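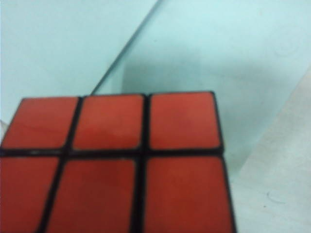 Workshop tips: before you copy a grip trick from a robot paper

Readers keep sending us the Vosard results and asking whether the "two-view grip check" is worth setting up on a bench arm at home. The short version of the claim: put a small camera near the gripper, take one look at the object from farther back and one from close in, and close the fingers only if the two looks agree on where the edges are. The write-up reports 508 missed grips in 2,000 tries without the check and far fewer with it.

We have doubts. Try these before you spend a weekend on it.

Ask what was picked up. A puzzle cube is about the kindest thing you can hand a gripper. It has flat sides, square corners and black lines between the colors that a cheap camera can find. Your junk drawer has none of that. Test with a sock, a spoon and a half-used roll of tape.

Look at the table too. A red cube face against pale aqua is easy to pick out. Put a brown block on a brown bench and run it again.

Watch for clear plastic. Acrylic sheet protects a work surface nicely, but its edge can show up as a line, and edge-finding software likes lines. If you must use a sheet, run it well past the area the camera sees, or tape the edge with something dull and tell the software to ignore that color.

Wipe things down. Dust on black plastic shows up as pale specks when the camera is close. A dry microfiber cloth is enough. Skip glass cleaner on acrylic if it has ammonia in it.

Use soft light. A lamp bounced off a white wall beats a bare bulb. Check for shadows behind the object, and move the lamp before you touch any settings.

Do your own baseline. Run the arm the old way first and write down every miss, including the ones you feel like blaming on yourself. The Vosard group changed the lighting and the finger pads in April, in the middle of the work, and the report doesn't separate those from the camera check. New pads alone might explain a good part of the gain. Our old Ivameo arm got noticeably better with 3 wraps of rubber tape and no software at all.

Until somebody repeats it with ordinary clutter, we'd buy the tape.

Updated 27 May 2024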